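Staltivow 遠隔操作教示キット 双腕ロボット用

製品情報 > 教示・データ収集 > Staltivow

型番：ST-2849
販売元：Dratach
対応：双腕ロボット本体および同シミュレーター

製品の概要

Staltivowは、作業者が手元の操作アームを動かし、その動きをロボットに写し取らせるための教示キットです。操作アームは左右2本で、机にクランプで固定します。握る、離す、手首を返すといった動作がそのままロボット側に伝わり、関節角度、グリッパーの開き量、各カメラの映像が同じ時刻で記録されます。プログラムを書く必要はありません。

実機がなくても、シミュレーター上で同じ操作アームを使って教示できます。実機の導入前に作業の手順を決めたい場合や、操作者の練習に使われることが多い構成です。シミュレーターには卓上作業用のシーンが付属し、物体の種類と配置は教示のたびに変更できます。

シミュレーターでの教示画面
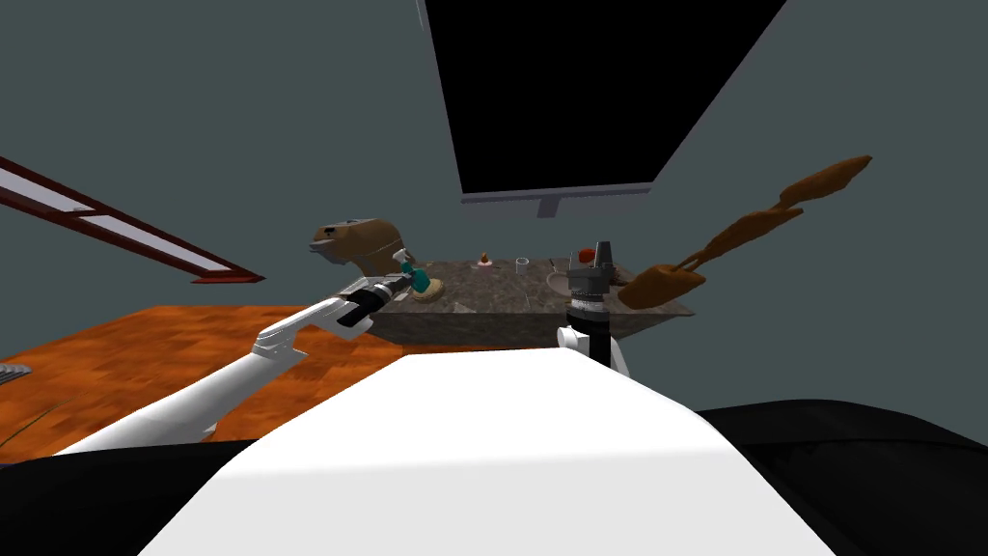
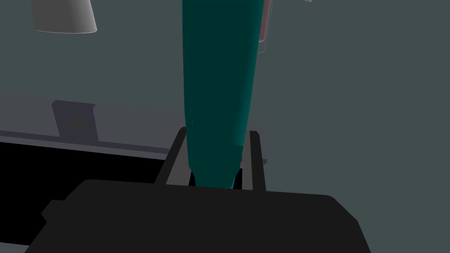
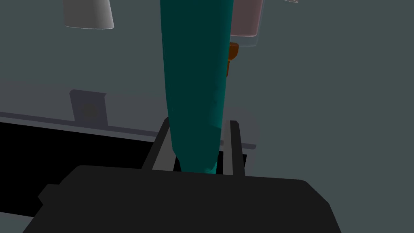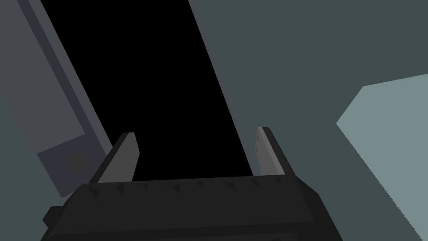

カメラの表示は操作中にフットスイッチで切り替えられます。全体を見ながら腕を寄せ、つかむ直前に手先の視点へ移るという使い方が標準です。左右の手先を並べて表示することもできますが、その場合は1画面あたりの解像度が下がります。

操作アームには重力補償が入っており、手を離してもその場で止まります。ただし肘を伸ばしきった姿勢ではわずかに下がることがあるため、休止時は付属のスタンドに戻してください。

記録と編集

教示は1回ごとに1ファイルで保存されます。つかみ損ねた回も残りますので、不要なものは一覧画面で除外してください。前後の待ち時間は自動で切り詰められますが、開始点と終了点は手動でも直せます。変換ツールEstanceを使うと、学習用の形式にまとめて書き出せます。

直接教示（ロボットの腕を手で持って動かす方法）で取った記録も、同じ一覧に読み込めます。この場合、操作者の手がカメラに入るため、映像を学習に使うときは遠隔操作で取り直すか、再生機能で同じ動きをなぞって撮り直してください。

主な仕様

操作アーム：左右各1本、6軸＋グリッパー
接続：USB（左右別系統）
フットスイッチ：付属
クランプ取付可能な天板厚：6cmまで
セットアップの所要時間：約7分（ソフトウェアのインストールを除く）
保証期間：2年

同梱品

操作アーム（左・右）、クランプ、休止用スタンド、フットスイッチ、電源アダプター、USBケーブル、シミュレーターのライセンス証

別売品

グリップ交換セットKrishnan（手の小さい操作者向け）
延長クランプ

ご注意

実機につなぐ前に、必ずシミュレーターで左右の割り当てを確認してください。左右を逆に接続しても起動時に警告は出ません。非常停止ボタンはロボット本体のものを使用し、操作者の手の届く位置に置いてください。

5月以前に出荷した操作アームは、ファームウェアの更新が必要です。更新手順は付属の取扱説明書をご覧ください。

年内納品のご注文は12月4日（金）で締め切ります。在庫状況と見積もりはお問い合わせフォームから承ります。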